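Home Help Exchange > Laundry & Entryway > Shoes and boots

Canvas sneakers keep their smell and lose their shape after washing. What am I doing wrong?

Posted by Luzius Reisinger
Member, joined in February
847 views

We have a small entry at the side of the house with a metal tube shoe rack against the wall. It has a top shelf and a bottom shelf. Slippers go on top and outdoor shoes go on the bottom. There is a cloth under it to catch grit.

My problem is with canvas sneakers. I have two pairs, one grey and one dark green, and I wear one or the other most days for work in a plant nursery. They get soaked from the hoses and I wash them on the weekend in a bucket with ordinary laundry liquid. By Monday they are still damp in the toes and they smell sour as soon as my feet warm them up. The grey pair has also gone flat and wide at the front. When I put them on the rack they look like somebody has stepped on them.

Things I have tried so far:

Putting them in direct sun on the back step. The grey ones dried fast but the rubber went yellow along one side.
Putting them in the dryer for 15 minutes. My wife asked me not to do this again because of the noise.
Baking soda in the toes overnight. It helped for a day and then I was finding powder in my socks for a week.
A cedar insert from Patitell. It was too big for the shoe and stretched the heel.

I would like to keep drying them on the rack because there isn't much space anywhere else. Does it matter which way they face, or what I put inside them? And is the smell from the canvas or from the insole?

3 replies, sorted by oldest

Dale Chisholm
Member

The smell is the insole. Pull them out and wash them on their own. If they're glued, bad luck, buy better shoes. I gave up on canvas years ago and wear rubber clogs in the garden. Hose them off and you're done.

Comment from Luzius Reisinger: The insoles do come out on the green pair. The grey ones are glued along the arch. I can't wear clogs at work, they have to be closed and laced.

Comment from Dale Chisholm: Fair enough.

Gertraud Wieser
Member

I wash mine in the machine at 30 degrees in a pillowcase, with the laces out, and I have never had a bad smell. You are probably using too much soap. Soap that stays in the canvas goes sour, and it can also leave those yellow marks when the shoe dries in the sun. Rinse until the water is clear and then rinse once more. I add a splash of white vinegar to the last rinse.

I don't stuff them with anything. I hang them from the line by the tongue. They do end up a bit narrow but they loosen after an hour of walking.

Newspaper is not a good idea if the lining is pale. The ink came off inside a pair of my daughter's and it never came out.

Comment from Luzius Reisinger: I was using a full cap of liquid in one bucket, so that could be it.

Comment from Gertraud Wieser: A full cap is for a whole load of washing. Use a teaspoon.
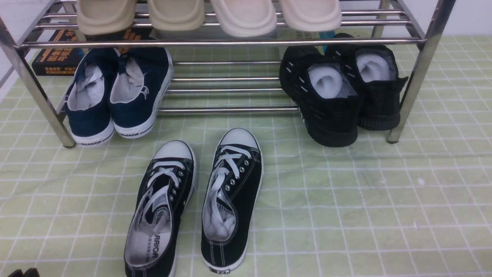

Sachiko Uchida
Moderator, Laundry & Entryway
1556 helpful votes

I'd agree with Gertraud on the soap and Dale on the insoles. For the rest, a tube rack like yours is a good place to dry shoes, since air gets to the soles from underneath. We keep ours the same way, slippers up top and sneakers on the bottom shelf. The navy canvas pair has white stuffing in the shoes, and the heels face the front so I can reach in and pull it out without moving anything else.

The order I would do it in:

Take out the laces, and the insoles if they come out. Wash with a teaspoon of liquid and a soft brush. Rinse well, including inside the toe.

Roll each shoe in an old towel and press hard. Most of the water comes out at this stage and a lot of people skip it.

Stuff with plain white paper, the kind shops put in new shoes or bags. Crumple it first so it has some spring. Push a small piece right into the toe, then fill up to the opening. Stop when the canvas looks the way it does with a foot in it. If the sides bulge, take some out. Paper towel works but costs more.

Change the paper after 2 hours and again before bed. The first lot will be wet through. You can dry it and use it again.

Leave a gap on the shelf between each pair and keep anything wet off the level above, or it will drip on them.

For the glued insoles on the grey pair, brush them with the vinegar and water mix, blot with a towel, and stand the shoes in front of a fan for the first evening. Don't peel them, the foam tears.

The flat toe on the grey pair may not come back all the way. Try packing it firmly while the canvas is wet and leaving it until it is completely dry. If it's still wide after the second wash, it has stretched and stuffing won't fix it.

Keep alternating the two pairs through the week if you can. One day is not enough for canvas to dry out in an entry with the door shut.

Comment from Luzius Reisinger: Thank you. I have a drawer full of that white paper. I will do the green pair this weekend and turn them heel out.

Comment from Liis Vasiliauskas: Does this work for leather boots too?

Comment from Sachiko Uchida: The paper does. Skip the bucket and the fan. There is a separate thread on boots in this section.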